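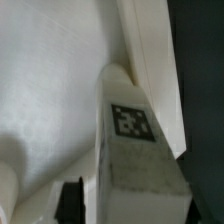
Huguette Charbonneau says you can't learn a language by being polite in it, and she would like that put at the top of the page. She also says the old version of this page was too long and had the word "journey" in it twice. It has been removed, both times.

About Ukden

Ukden is an evening language school. We teach French and Italian to adults who have jobs, kids, hockey practice to drive to and a fairly dim memory of Grade 9 verb charts. We have four classrooms over a hardware store, a kitchen with a kettle, and a stairwell that smells of fertilizer in the spring.

The school opened one November, a poor month for opening anything in this part of Ontario. The first class was French for people who had already failed French. It filled up before the sign was painted, and it is still the one we have to turn people away from. We have thought about giving it a kinder name, but the students won't hear of it.

What we teach

Beginner and intermediate French run all year. Advanced French runs when enough advanced people admit to being advanced, and so far they prefer to sit at the back of intermediate and correct everybody's genders.

Fiore is our Italian program. It was set up for travellers and has been taken over by people whose grandmothers spoke dialect at them for 20 years and who would now like to know what was being said. Fiore students cook at the end of term. Bring a dish, and please label it if it has nuts.

Taltell is the phone practice line. You book a slot, a teacher calls you, and you have a conversation without being able to wave your hands about. Most people dread it. There are scripts for booking a dentist, returning a sweater and complaining about a parking ticket, and the parking ticket is by far the favourite.
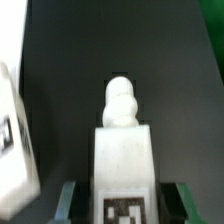 White block, white peg.

How we teach

You talk. There is a textbook, and we'll sell you one, but a fair number of them come back at the end of term with the spine uncracked. Classes are capped at the number of chairs in the room. Homework is optional and gets marked in green pen, red having upset someone in the early days.

We don't promise fluency in any number of weeks. If you come to class and do the phone calls, you will be able to order lunch in Trois-Rivières and understand the answer. After a year or two you might get a joke in, although the server will probably still switch to English on you. We have no cure for that.

There were 67 students on the list last term, including one who signed up by mistake while looking for guitar lessons and stayed on for the subjunctive.

Coming to see us

You can sit in on any beginner class for free, once. Use the side door, as the front one belongs to the hardware store and locks at closing. Parking behind the building is ours after supper. The spot beside the propane cage is not.

Last updated Jul 29, 2019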